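About Muriler

Muriler is a small engineering company based in Tramthorpe. We build and test bin-picking cells: a robot arm, a gripper, a container of parts, and the software that decides which part to take next. The company was founded by Hanne Brynjólfsdóttir, who still runs the test floor and answers most of the technical mail.

We employ five people. Three work on grasp planning and control, one on mechanical design and one on customer trials. Machining is done out of house by Rweyemamu, a fabrication shop on the same road.

The open floor

The test floor is open to visitors by appointment, and to everyone at the annual open day in December. Visitors see the cells we use for our own work, running the programs we are working on at the time. There is no separate show cell.

The usual demonstration is picking from a sheet-metal bin with sloped walls. The parts are rectangular blocks in two colours, reddish-brown and dark green. Plain blocks are a fair test. They lie flat, they overlap, and they come to rest near the walls, where the gripper has less room to approach.

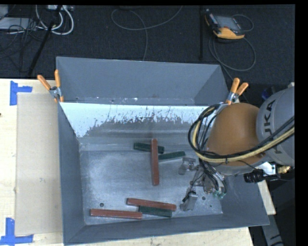 What the demonstration covers

A session takes 59 minutes, including questions. The operator starts with blocks lying across one another and explains how the planner ranks the candidates. A block on top of another is normally preferred to the one beneath it. A block parallel to a wall is checked for finger clearance before it is accepted – the slope helps at the rim and does little at the floor.

Visitors are then taken through a recorded run on a separate monitor, with the planner's scores displayed for each attempt. Failed grasps are left in. In the run we used for the last open day, 81 attempts were logged, and the operator will stop at any of them on request.

The second part deals with the arm and the gripper. With a multi-fingered gripper the wrist pose matters as much as the choice of block, and the cable bundle has to be allowed for in every approach. Blocks lying end to end along a wall are a useful case to discuss, as are those close under the wrist, where part of the block can be hidden from an overhead view. 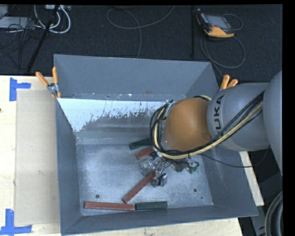

Divari

Divari is our planning software. It was first shown to visitors on March 12, 2023 and is supplied with every cell we deliver. It can also be licensed on its own for use with an existing arm. Customers receive the full log format and may export it without our tools.

Arranging a visit

Groups from firms, colleges and high schools are welcome. Please write to the office with the size of your group and any parts you would like discussed. Sample parts may be mailed ahead, with a drawing if there is one. Closed shoes are required on the test floor, and visitors stay behind the marked line while an arm is powered.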